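Projects > Tramaten > Gallery
Overview Gallery Notes Parts Contact
5 min read

Cups, a Can and Two Arms

Tramaten is our two-armed bench at Skallodness, and its job is to produce examples. A person drives the arms, the arms move some small object from one place to another, and the whole business gets saved so that a learning system can study it later. We want 2,000 good examples of tabletop work. We have 579. The gallery is what we put up when people ask how it's going and we'd like to change the subject.

The cup task came in last September, after the folding task had worn everybody down. It looked like light relief. A cup is round, it has one open end, and small children manage them daily. Our first 47 attempts are kept in a folder called "warmup," which is a generous name for it. 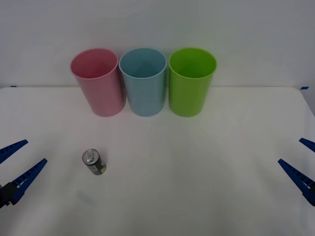

Does the person driving the arms need to be good at it?
Good enough to finish without long pauses. A system that learns from examples will learn the hesitations along with the useful parts, so a driver who stops to think every few seconds is teaching it to stop and think every few seconds, minus the thinking. We ask new drivers to practice until they can get through a task at an even pace before anything they do is kept. Small corrections are fine. A bit of variety in how people reach for things is welcome too.

The written instructions for a task are kept short. The first draft of the cup sheet ran to 6 pages and had a section on elbow posture. Drivers read the top half of page one and then did as they liked, so the current version is the top half of page one. It gives the starting layout, the finishing layout, and what to do if something rolls away (let it stop, mark the attempt, start over).

Sorting is the part that eats the afternoon. Fallahi, our review tool, plays each attempt back with the camera views side by side, and the reviewer marks it keep, drop or ask. "Ask" was meant for rare cases. It is now the most popular button in the building – I have used it myself on attempts where the only open question was whether I wanted lunch. The close view settles many of the arguments, as a grasp that seems fine from the side can look quite different from the wrist.

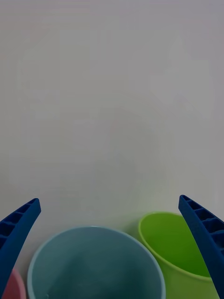

Once an attempt is marked keep, it gets a one-line label in plain English and goes over to Irnico, our storage box, to wait with the others. The labels used to be free text. That gave us "move cup," "cup moved," "moves the cup over" and one that said only "better." Now there's a menu. It is less fun to read, and you can search it.

Dropped attempts are stored too, on a separate drive. Somebody will want a pile of failures one day, and we'd hate to have to make them again on purpose.

Page last changed 9 Feb 2026. More pictures will go up when the bottle task starts, assuming the label menu has a word for bottle by then.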